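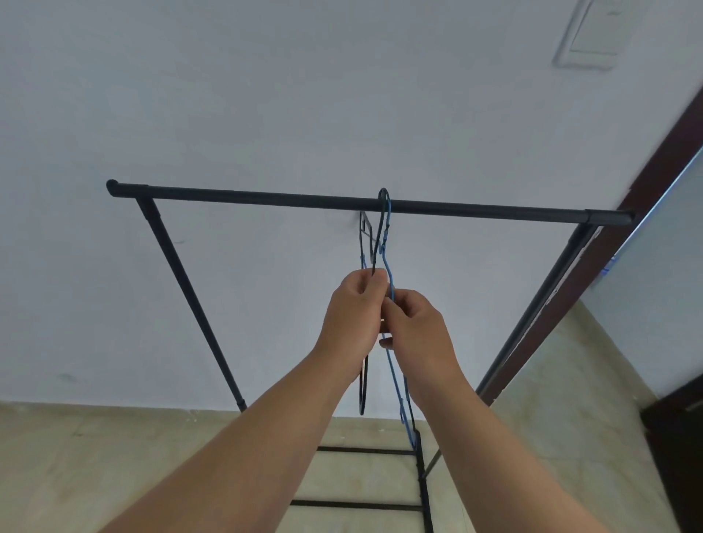 Re: [rekelbridge-fiber] moths AGAIN, and what to do before the June sale

Ieuan Probert wrote:

> Hello all,
>
> I opened the cedar chest last night to pull pieces for the June sale and found
> two of the gray shawls with holes along the fold, and the gritty stuff
> underneath that we all know and dread. One live moth. I did not take it well.
>
> My questions, in no order:
>
> 1. Is the whole chest a loss or only what was folded together?
> 2. Does freezing work on finished pieces, or will it wreck the blocking?
> 3. Has anyone had luck with the Sundach oil? The fellow at the hardware store
> swears by it but he also swears by a lot of things.
> 4. Should I be telling people who bought from me last fall?
>
> I've got 47 pieces tagged for June and I would rather not show up with a
> half-empty table. I'm also wondering if we shouldn't hang things this year
> instead of folding. The chest was supposed to be the safe place.
>
> Ieuan

Ieuan - so sorry, what a rotten thing to find. Typing fast, bread's in the oven, will try to get through all of it.

1. Not a loss. Everything in that chest has to be treated as if it has eggs on it though, even the pieces that look perfect. Especially those. I had it four years ago and kept back a cream vest that looked fine, and guess where the second round came from.

Take it all OUT. Outside if you can, porch, driveway, whatever. Shake each piece hard and brush along the seams and folds and under collars. Then vacuum the chest, corners, the lip of the lid, behind the hinges. Throw the bag away in the outside trash right then, don't leave it in the closet next to the vacuum like I did.

2. Yes freeze. It does not hurt the blocking if the piece is dry going in and dry coming out. Seal it in plastic, press the air out, into the freezer for at least three days, I do a full week. Then out, leave it SEALED till it's back to room temperature so the water forms on the outside of the bag and not on your wool. A day is plenty. Then freeze again for another week. Some people skip the second one. I don't.

Needs to be a real freezer, 0 F or lower. Mine is a chest freezer we call Kong, paid $355 for it and it's the best fiber tool I own, and yes I'm including the wheel. The little one on top of the fridge that gets opened for ice cream all day is not going to do it. You're welcome to a shelf of Kong if you want. Well not a shelf, its a chest. You know what I mean. I've got some venison in the bottom but the top half is yours through the end of the month.

Don't cram it. Thick stuff packed tight stays warmer in the middle for a lot longer than you'd think. Ten or twelve pieces at a time max.

3. Sundach. Smells nice. I have a bottle. I would not count on it for anything, same with cedar blocks and lavender, they might put off a moth that hasn't moved in yet but they don't do a thing to larvae already eating your shawl. Also it's an OIL and it will leave a spot on light wool, ask me about the cream vest. (Poor vest.)

The Drudex sticky traps I do like, but as a way of finding out, not as a cure. They only pull in the males. I put one in each closet and write the month on the back and check when I change the sheets. If it's clean for a whole summer I relax a bit. One trap per closet, don't put five in, and keep them away from the doorway.

4. Yes tell them. I know. But short and plain: I found moths in my storage, here's how to freeze, happy to do it for you. I did this after the vest episode and every single person was nice about it and two of them bought something else. Worse if they find it on their own in October.
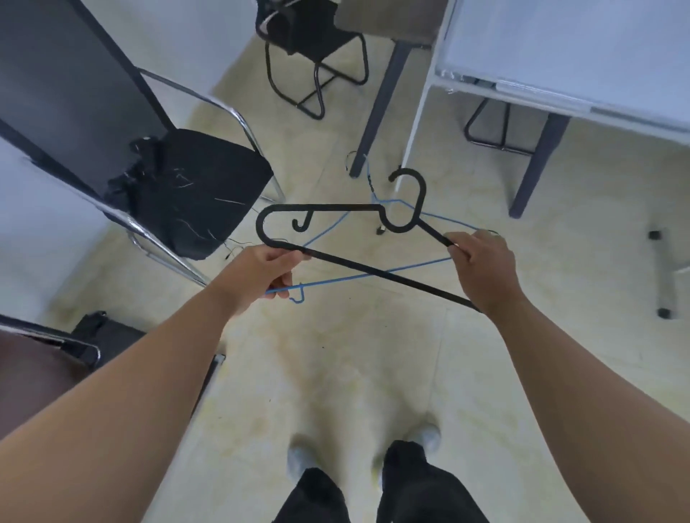

On folding vs hanging. Knits get folded, please, for storage, always. A shawl or a sweater on a hanger for three months is a longer shawl and a sweater with shoulder bumps. Woven jackets and coats are fine hung. Moths don't care which way you do it, what they like is dark and quiet and not being disturbed. Which was the trouble with the chest I think, how long had it been since you opened it? Not scolding, mine was shut from Thanksgiving to Easter.

So what I do now: bins with gasket lids, everything washed first. WASHED. Body oil and food and sweat is what draws them, clean wool is much less interesting. Then once a month I take the lids off, refold everything on different lines, give it a shake by the window. Takes one podcast.

If you want a middle way for the sale itself, hang for the day. That's what the customers want anyway, people will not unfold a shawl off a table, they think they'll get in trouble. Drape it over a bar and they touch it, and once they touch it you've half sold it. We had this argument on the list last year and I was on the table side, I've come around. Just get them back down and folded the same night.

Also don't bring ANYTHING to June that hasn't been through the freezer. I mean all of us, not picking on Ieuan. We're going to be stall to stall with the rug people and the fleece people, and raw fleece is the worst offender by a mile. Last I saw the sign up sheet we'd passed 70 tables. One bad bag of fleece and we all go home with a souvenir.

Could somebody who knows how put the freezer steps on the list web page? There's 580 of us on here now supposedly and this comes up every spring, I've answered it three times myself and I think I contradicted myself at least once. (If anyone finds the old post where I said two days was enough, ignore it, I was wrong.)

Couple more things while I'm thinking of it

- mending. Freeze FIRST, mend after. Don't bring a holey shawl into your mending basket with all your nice yarn, that's how it spreads
- the gray ones might be saveable if it's only along the fold. Send me a closeup of the holes, how many stitches across. I have some of that same gray left, the Rekelbridge mill lot, if you want it for the repair, it's half a skein
- check the felt pads under your chair legs and the piano if you've got one. Really. A friend in the guild had them in the piano hammers
- dog hair under the baseboards counts as food, get the crevice tool in there
- silk too, and anything with feathers. Cotton and linen they mostly leave alone unless its dirty

And the blend stuff, somebody asked me off list, yes they will eat a wool/nylon sock, they just eat around the nylon. Looks like lace when they're done.

Ieuan call me tonite if you want to drop off the first batch, I'm home after 6. Bag it before it goes in your car please!! Come round by the side door, the front one sticks.

Ok timer's going, gotta run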